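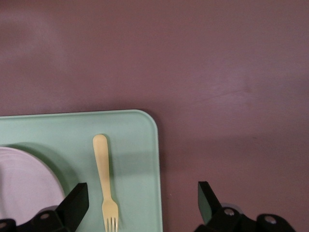 *Bandeja Sustholm en verde menta, con plato blanco y tenedor amarillo pálido.*

## Bandeja Sustholm

Una bandeja es un objeto con pocas ambiciones: llevar cosas de la cocina a la mesa y volver con menos. La Sustholm cumple las dos partes del trayecto, aunque la segunda depende bastante de quién haya cenado.

Es rectangular, de esquinas redondeadas, con un reborde fino y elevado que frena los platos con vocación de viajeros. El fondo es plano y mate. Quien busque compartimentos, ranuras para el móvil o un hueco para la salsa tendrá que buscar en otra parte de la tienda, y le deseamos suerte.

El verde menta queda bien sobre una mesa malva. Sobre una de pino también, pero presume menos.

**Lo que conviene saber**

- Color: verde menta. Hubo un gris y lo compraron 2 personas, ambas muy contentas.
- Se vende suelta o en lote de 12, para comedores y familias optimistas.
- Plato y tenedor no incluidos.
- Lavar a mano con esponja blanda. El estropajo metálico deja recuerdo.

El dibujo del reborde viene de un modelo de 1971 que Yến Âu rescató del catálogo antiguo de Brandik y retocó lo justo para poder discutirlo durante meses con Khoa Thái, partidario de dejarlo como estaba.

Pedidos de lote: consultar plazo antes de invitar a nadie.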